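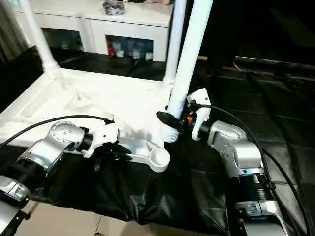

The Lill on a black cloth, with its white poles, the ribbed collar and one of the round-footed leg pieces.

Witivo Lill utility stand, white
$239, or $179 for the ex-display one (see further down)

I've been selling bits and pieces for laundries and spare rooms out of the Pirton shop for long enough to have opinions on stands, and most of my opinions used to be rude ones. They wobble, or they take up half the hallway, or they come with a bag of screws and you spend the whole arvo on your knees looking for the one that rolled under the washing machine. So when Imke Dreßler at Witivo asked if I'd like to stock the Lill I made polite noises and put off replying until March. Then I took one home for a fortnight and ended up ordering a proper lot of them!

It's a plain white stand with a broad flat panel and poles coming off it, and you can put it to use in the laundry, the bathroom, the sewing corner or wherever your own particular mess collects. I had mine beside the back door with hats, the dog's lead and a peg basket on it. My daughter then pinched it for her room and I haven't had it back.

What I like about it

The panel, first of all. It's white plastic and it's wide, so there's room to put things down on it without playing that game where the pegs fall off one side while you're balancing the washing powder on the other. I wipe mine over with a damp Chux and a bit of dish soap. I did try one of those orange spray cleaners on it and it was fine, but it left it a bit slippery until I'd rinsed it off, so I've gone back to the dish soap.

Then there's the ribbed collar on the thick pole, which has a sort of accordion look to it. A few customers have asked whether it's meant to be like that (yes!) and whether it comes in black (no, sorry, I've asked). It does collect dust in the grooves. An old toothbrush sorts that out in a minute or so while you're waiting for the kettle.

The leg pieces end in round cup-shaped feet. I've had mine on tiles and on the carpet in the spare room, and I liked it better on the tiles. On thick carpet you'll want to press each foot down and give the whole thing a little shove to see that it's settled before you load it up.
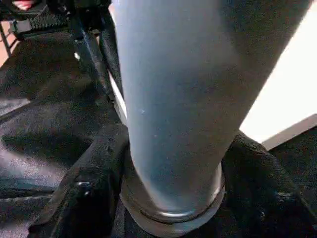

Close up on the matte, grey-blue tapered part, with the shiny metal collar around its narrow end.

Finish

If you're used to glossy plastic, have a look at that close-up before you order. I'm a big fan of a matte surface because it doesn't throw the downlights back at you, and my laundry has the harshest downlights in the Southern Hemisphere. The trade-off is that lint and little specks do like to sit on it, so if yours is going next to the dryer, keep a microfibre cloth handy. Don't use anything scratchy. I know it's tempting to go in with the green side of the sponge, and I know because I've done it to a perfectly good bath.

Colour is a funny thing to get right on a screen. In a bright room you'd call it white and leave it there, and over in a shady corner the same surface can go quite blue or grey on you. If you're trying to match it to existing cupboards, pop in and bring a cupboard door with you. People do!

Putting it together

It comes in two boxes and they don't always turn up on the same day, so please don't ring me in a panic if you've only got one. Give it until the next delivery run.

I put mine together on my own, with a cup of tea going cold on the windowsill. Put an old cloth or a blanket down first so that you're not scraping the panel over the floor. Lay out everything before you start and sort the thick pole from the slender ones. Start with the panel, then the poles, then the leg pieces. Only tighten things up properly once everything's in place; I did the first joint up hard straight away and had to undo it again to get the next one to line up.

Go gently at the joints. When a tapered end goes into its collar, keep it straight and take it slowly, and if it feels wrong, back it out and have another go.

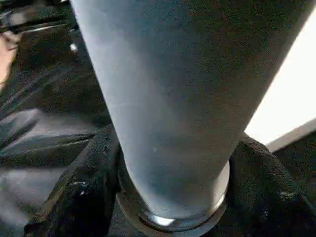
Tsion Degefa, who helps me with deliveries, reckons the trick is to give each join a bit of a turn as you push, and she's built far more of them than I have. She also says to keep fluff and stray threads out of the collars while you work, so shake your blanket out beforehand. My first one went together with a fair bit of dog hair in it and I had to pull a pole out again to get rid of it.

If you get stuck, the leaflet in the box is decent. The drawings are small, mind you. I took photos of them on my phone so that I could zoom in, and I'm happy to email you a bigger copy if you'd like one.

What's in the boxes

Flat panel, white
Poles, slender and thick
Ribbed collar, already fitted to the thick pole
Leg pieces with round feet
Leaflet with tiny drawings

You don't get hooks, baskets or a cover. Witivo does a range of clip-on bits called Follow, and I keep the hooks and the small basket in stock. I wouldn't bother with the Follow cover unless the stand's going somewhere really dusty, like a shed.

Things I'm less keen on

The box is awkward to carry if you're short. There's no handle anywhere on it, and I've had words with Imke about that. I'd also love a narrower panel for people in flats, because I've had to talk a couple of customers out of buying one when they told me how skinny their laundry was. Do measure your gap first, and leave yourself enough room to open the door of the washing machine.

And it isn't for outdoors. I've had emails about verandahs, and I really wouldn't. If you want something for under the clothesline, ask me about the powder-coated ones out the back of the shop.

The metal collars will show fingerprints. I give them a quick buff with a dry tea towel and forget about them until visitors are coming.
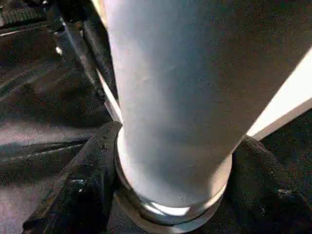 The ex-display one

I've got one Lill that's been put up and taken down in the shop more times than I'd like, and it's going for $179. It has a scuff on the underside of the panel and the leaflet's gone missing (I'll print you another). Everything fits as it should. It's pick-up only from Pirton, and I'll help you get it into the car.

Delivery and returns

New ones go out to most places with the usual courier. Country addresses can take a bit longer, so write a note in the order box if you need it by a certain day and I'll tell you whether it's doable. If you change your mind, send it back unassembled in the original boxes and I'll refund the price of the stand, though not the postage.

Questions are best by email, as I'm often out on the floor with my hands full and can't get to the phone. Tell me where you're planning to put it and what you want to keep on it, and I'll let you know if I think the Lill will suit.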